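Hallach Opens Tabletop Demonstration Set Recorded at Bomville

BOMVILLE, September 2026 – Hallach, a developer of learned control software for light industrial arms, today released the first part of Ding, a collection of recorded demonstrations in which a robot arm moves small plastic shapes across a flat board in response to plain written instructions. The release contains 865 sessions and is available to research groups and integrators under a no-fee license.

Ding was recorded at the company's Bomville site between March and the end of the summer. Each session pairs a continuous camera view of the work surface with the position of the arm, the commands sent to it by the operator, and one or more written instructions that state what the operator was trying to do. Sessions run up to 6 minutes. Operators work without a script and choose their own path from one arrangement of blocks to the next.

The collection is limited to contact without grasping. The arm pushes, nudges, separates and lines up blocks with a single finger and does not pick anything up. Hallach chose this restriction for the first release in order to keep the action space small: the policy has to produce motion in the plane of the board, and the height of the tip is held by the controller. The difficulty is in the contact itself. A cylinder pushed off center turns and slips away from the tip, a star catches on its neighbor, and a block in the middle of a group cannot be moved until something next to it has been moved first.

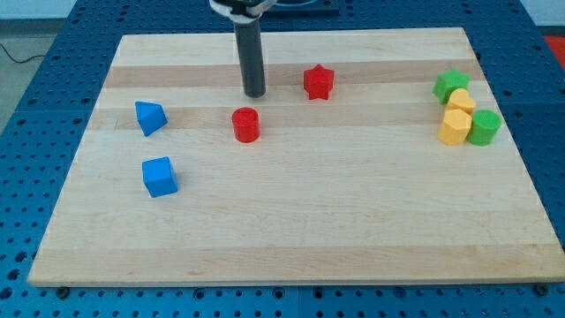
Instructions in Ding name blocks by color and shape. Color alone is often not enough, as the same color appears on more than one shape, and shape alone can be ambiguous for the same reason. Typical entries read "push the red star toward the blue cube," "separate the green cylinder from the yellow block" and "bring the heart to the left side of the board." Relative instructions, such as "a little further back," are included where the operator gave one while the arm was moving, and are stamped with the time at which they were given.

Most of the instructions were added after recording. Annotators watched a session, marked the start and end of any stretch of purposeful motion, and wrote down the instruction that would have produced it. A second annotator then received the written instruction and the opening view only, and was asked to say where the block should finish. Where the two disagreed, the stretch was relabeled or dropped from the instruction set. The underlying motion was kept in all cases – including failed pushes, overshoots and corrections – and is marked as such in the session index.

Collection stations use Wornix, Hallach's own recording and teleoperation software. Wornix logs operator input, arm state and camera images against a single clock and refuses to close a session if any stream has gaps longer than 100 milliseconds. Earlier internal recordings made without this check showed a drift between image and command that was small in any one session but large enough to teach a policy to react late. Those recordings are not part of Ding.

The starting arrangement of the blocks is changed at the beginning of every session. Part of the arrangements are spread out, with clear space between blocks, and part are deliberately crowded, with several blocks touching near one side of the board. Hallach reports that policies trained only on spread-out arrangements did poorly on crowded ones, while the reverse was much less pronounced. The share of crowded starts was raised during the second half of the recording period as a result.

The release is divided as follows. The training portion holds the bulk of the sessions with all streams and labels. A validation portion of 40 sessions is supplied with full labels and is intended for tuning. A separate test portion has been held back, and results on it can be obtained by submitting a policy to Hallach in the documented container format. Submissions are run on the physical stations at Bomville, and submitters receive the recordings of their own runs.

Hallach has also published the station setup notes, covering camera placement, calibration of the board position, tip speed limits and the procedure for checking the arm against the board at the start of a shift. The company advises groups that intend to reproduce the setup to follow the calibration section closely. A board that has shifted slightly against its stops gives recordings that look correct on screen but carry a constant offset between the logged tip position and the blocks.

Known limitations are listed in the documentation. Lighting was kept nearly constant across the recording period. All instructions are in English. The block set does not change between sessions, and no claims are made for objects of other sizes or materials. The tip position is logged as commanded and as measured, but contact force is not.

A second part of Ding is in preparation. It will add stations with a different board surface and longer instructions that combine several moves, for example gathering all blocks of one color before lining them up. No release date has been set.

Ding Part 1, the Wornix log reader and the station setup notes can be requested through the data section of the Hallach website. Questions on licensing and on test submissions should be sent to the Bomville office.

About Hallach

Hallach develops control and data recording software for robot arms used in sorting, kitting and light assembly. The company maintains its collection and test stations in Bomville.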